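4. Placing and starting the dehumidifier

Read section 2 (Safety) before you plug the unit in. Keep this booklet with the spare filter, in the pocket on the inside of the tank door.

4.1 After delivery

1. Stand the carton upright and cut the straps. Do not cut down the corners, as the power cable is packed along one of them.
2. Lift the unit out by the two side handles. Do not lift it by the air outlet.
3. Leave the unit standing upright for four hours before switching it on. If it has been laid on its side in transport, leave it overnight.
4. Remove the tape from the tank, the float and the outlet flap. The tape on the float is blue and is easy to miss.

Note: If the unit is started with the tape still on the float, the tank light will stay red and the fan will not run. Switch off, take out the tank, remove the tape and start again.

4.2 Choosing a position

The Gromden draws air in at the back and blows it out at the top. It works best on the floor, near the middle of the longest wall, with the doors and windows shut.

1. Leave a hand's width behind the unit and an arm's length above it.
2. Choose a hard, level floor. On thick carpet, put a board under the wheels so that the base stays flat.
3. Keep the unit away from radiators, cookers and direct sunlight.
4. If there is a shelf on the wall, do not place the unit beneath it unless there is a clear arm's length between the outlet and the shelf.
5. Plug straight into a wall socket. Do not use a multi-way adaptor.

Caution: Do not stand the unit on a table or worktop. A full tank is heavy and the unit may tip when the tank is pulled out.
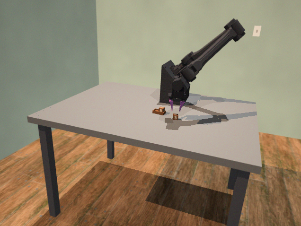
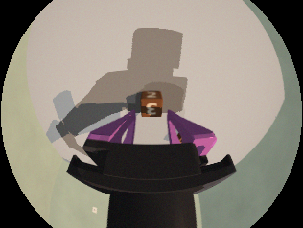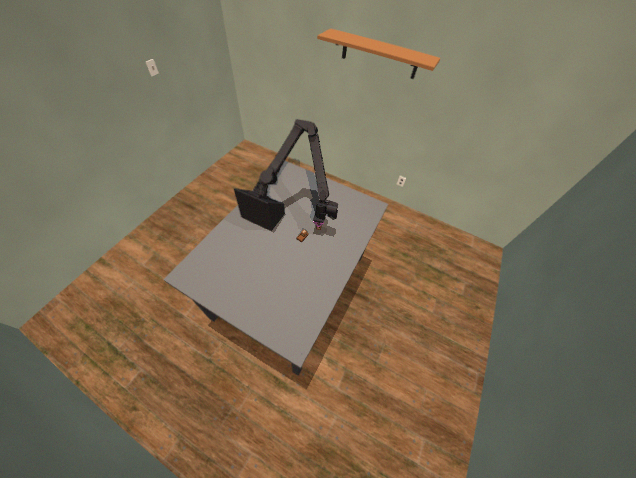

4.3 Tank or hose

The unit leaves the factory set up for the tank, which holds about 6 litres. If you have a floor drain or a low sink nearby you can use the hose instead and will not need to empty anything.

To use the hose:

1. Switch off and unplug.
2. Unscrew the grey cap at the back and push out the rubber plug behind it. Keep both.
3. Screw the hose connector on by hand. Do not use pliers.
4. Run the hose downhill all the way to the drain. It must not rise at any point, and the end must not sit under water.
5. Put the tank back in, even though it will stay empty. The unit will not start without it.

To go back to the tank, refit the plug first and then the cap. A slow drip from the back nearly always means that the plug has been left out.

4.4 First start

1. Plug in. The panel shows two dashes.
2. Press and hold Power until the fan starts.
3. Press Level until the number you want is shown. For bedrooms and living rooms, begin at the middle setting and change it after a few days if the room still feels damp.
4. Press Timer if you want the unit to stop by itself. Otherwise leave it alone.

The compressor starts a few minutes after the fan. A click followed by a low hum is normal. You may hear water trickling once the unit has been switched off.

In a very damp room the tank may fill in less than a day at first. This will slow down as the walls and furniture dry.

Caution: Do not drink the water from the tank or give it to animals. It may be used on garden plants that will not be eaten.

4.5 Drying laundry

Hang the washing so that air can pass between the pieces, and point the flap towards it. Nothing should be able to drip or fall on the unit. Press Laundry. The fan runs at full speed and the Level setting is ignored until you press Laundry again.

4.6 Filter

Rinse the mesh filter once a month in cool water, shake it and let it dry in the shade. The inner filter cannot be washed. The filter light comes on after 3000 hours of running, and the inner filter must then be replaced with part 432. To clear the light, hold Level and Timer together until the panel beeps.

Do not run the unit with either filter missing.

4.7 Storing for the summer

If you do not need the unit from June onwards, empty the tank, wipe it dry and leave the door open for a day. Wind the cable loosely, cover the unit and store it upright. When you bring it out again, repeat 4.1 from step 3.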